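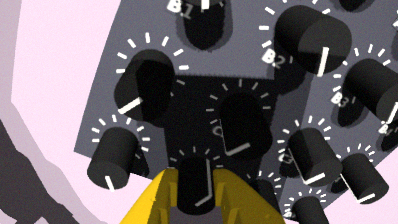 Gray panel, black knobs, white tick marks

Re: [synth-diy] panel lettering, dry transfers vs. printing

> Has anyone had tick marks printed straight onto a painted
> panel? My dry transfers keep lifting round the pot holes
> and I'm sick of redoing them. Is Bolteck any good for
> one-offs?

Quick one, on my lunch. Yes, used Bolteck in April for the Skivimholm filter panel. They want vector files, all text turned to outlines, white on its own layer. Forgot that last bit and lost a week going back and forth. Minimum order is 2 panels so I have a spare if anybody wants it, postage only.

Print is sharp. Doesn't scratch off with a fingernail. Does mark if you overtighten the nuts, so use the nylon washers.

If you stay with transfers - degrease first, then light coats of clear, let it dry overnight betwen coats. I used to rush it and that's what made mine lift.

Drill before you letter. I know, but I've done it teh wrong way round.

Also still looking for a 500 ohm trimmer for the Gerovora oscillator, the old square type. Will swap for knobs, have far too many.

Template is in the files section, number 3762. Scale is set for 270 degree pots, check yours.

Back to work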